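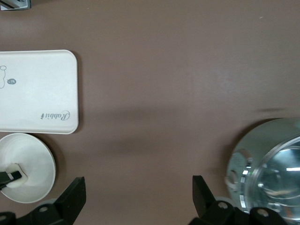 Dilek wants to know why we're still on the rabbit tray when the plain ones came in, and whether anything printed on a tray can be trusted to stay on it. Fair question. Told her the Laltar trays are printed under the top coat and the plain ones have no coat at all that I can find, so if anything the rabbit one is the better test piece. She is not convinced. Wants it in writing. So, in writing.

March 13, 2018
Bench notes, children's tableware, tray + bowl set

Where we are: white tray, rounded corners, raised rim. "Rabbit" in the dark gray script, the outline drawing, the little "hi" bubble. Round white bowl, rings on the inside. Both on the brown table, which I'm keeping as the table for all of this, the white shows up against it and so do crumbs and chips.

Things to settle before anything goes back to Varnemska:
Rim height
Print wear
Bowl rings, keep or lose
Does the bowl belong on the tray or next to it

Taking them out of order because that's how the morning went.

BOWL RINGS
Still undecided. Hüsnü likes them, says a spoon has something to push against. I think they hold food. Soft white stuff is the worst for this, you can't see it against white and it gets left in the groove and then it's dry by the time somebody washes up. Did mashed potato, plain yogurt, cottage cheese. Potato came out with a sponge, one go. Yogurt fine. Cottage cheese left bits in the second ring in and I had to use a fingernail. A parent is not going to use a fingernail twice a day. Well they are, but they'll hate us.

Option: keep the rings, make them shallower. Option: one ring only. Asked Kamata by email what a shallower ring does to the mold cost. No answer yet. They are usually slow until after lunch their time.

Note to self, do the cottage cheese again with the bowl rinsed straight away. I left it sitting while I was on the phone and that isn't really fair to the bowl.

PRINT WEAR
Dry cloth first, then damp cloth, then the green scrubber. 1,000 strokes each on the word, the bubble left alone as the control. Dry: nothing. Damp: nothing. Scrubber: the surface goes a bit shinier over the tail of the last letter but the gray is all there. Held it to the window, tilted it, same. The drawing has a thinner line than the word so it ought to go first if anything does. Didn't get to the drawing. Do the drawing tomorow.

Scrubber was new. A used one is softer. Doesn't matter much but write down which one you used, please, everyone. The last round of notes says "sponge" all the way through and there are at least two things in the sink people call a sponge.

Dishwasher: 70 cycles on the other tray, the one with the chipped corner. Word still reads fine. The bubble, the "hi" is so small that any loss at all and it's a blob. I'd make it bigger. Would also move the whole lot in from the rim, it sits right where a thumb goes when you carry it, and thumbs are what wears things out in real life, not scrubbers.

Which way up should the print go? Came up again. If the child sits facing the word then the adult across the table sees it upside down, and the adult is who bought it. Dilek says child's side, always, end of discussion. Agree. Put it on the drawing for Varnemska with an arrow, last time they rotated it to match the box art and we had to ask for it back.

RIM
Low. Good for wiping, bad for peas. Tipped the tray by hand with a spoonful of peas and they went over the rim sooner than I'd want. Rice stays put. Toast crumbs stay put until you lift the tray and then they're on the floor. Higher rim means the trays don't stack as nicely and the carton goes up a size, and the carton was a whole month of arguing in July so I'm not eager.

Could do a rim that's higher on the one side only. Hüsnü drew it on the back of the Flutmont delivery note, I've stuck it to the inside cover of this book. Looks odd. Might work. Would make it obvious which side faces the child, which also fixes the print thing.

BOWL ON OR OFF
Bowl next to the tray works on a big table. At home, on the kind of little table people have, no room. Bowl on the tray covers the drawing, and then why pay for the drawing. Tried it on the left, on the right, in the middle. Middle is what everyone does without thinking (handed the set to four people and said lay the table). Nobody put it beside. OK so that tells us something and it isn't what the box shows.

If it goes in the middle then it needs a shallow seat or it slides. On a wet tray it slides a lot. Dry, not much.

Possible: move the rabbit up to one corner, word along the bottom, seat in the middle. Laltar can do the print either way, they said so on the phone, same price up to 3,000 pieces. Get that by email. Phone doesn't count.

STUFF ON THE TABLE
The brown top marks if you drag the bowl across it, faint pale line, wipes off, so it's the bowl leaving something and not a scratch. Checked with a wet thumb. Foot of the bowl is unglazed I think, or glazed very thin. Run a finger round it, it's rougher than the inside. Ask Kamata if the foot can be polished. People will blame the bowl for their table and they'll be right.

Also pls wipe the table before you start. Light specks on brown, and then I can't tell if it's chips off a rim or lunch.

NOISE
Forgot this one. Bowl put down on the tray is loud. Bowl put down on the table, less. Spoon in bowl, about what you'd expect. Dilek mentioned the noise before anyone else and I didn't write it down so here it is. A seat with a bit of give in it would help but that's another material and another supplier and I'm not opening that today.

WEIGHT
Scale battery dead. Took it out, warmed it in my hand, got one reading and don't believe it. Not writing it down. New batteries are on the list.

Reply from Kamata came in while I was typing up: shallower ring is a change to the same mold, no new mold, they'll quote. One ring only is a new insert. So shallower it is unless Hüsnü objects, and he'll object.

To do
Drawing, 1,000 strokes, used scrubber, say so in the notes
Cottage cheese again, rinsed right away
Print position sketch to Varnemska with the arrow
Laltar, price in writing
Kamata, foot of bowl
Batteries
Peas (buy more)

Dilek, the short answer to yours is yes, it stays on, so far as I've scrubbed it. Longer answer when the drawing's done. Chipped-corner tray is back on the shelf above the sink, leave it there, it's got 70 cycles on it and I don't want to start over with another one.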